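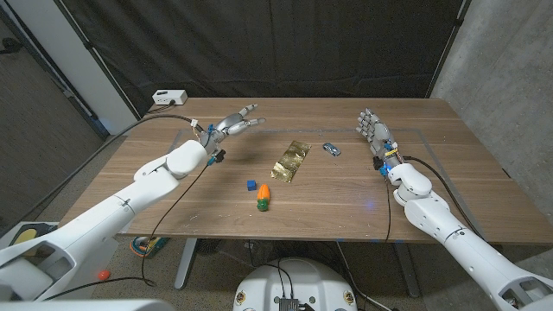
Rangi McPhee asks whether the Irken hand kit is worth 629 for a small workshop. I have the same doubt about the monthly service from Zirnthorpe. Is it necessary, or can one manage with the kit only?

Tipoki
We bought two hands in May. For light things they are good. Foil is difficult: the fingers close well, but you must teach the approach slowly, and we needed 104 attempts before I was content. The service was useful to us for the first weeks only. I would do it in this order:

Check the five fingers one by one with no object.
Teach the reach from above, at low speed.
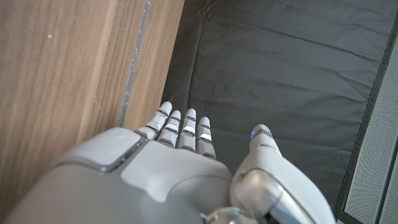 Save the grip and repeat it 8 times before you change the object.

Plalalora
Take the kit, leave the service. The manual is enough if you have patience.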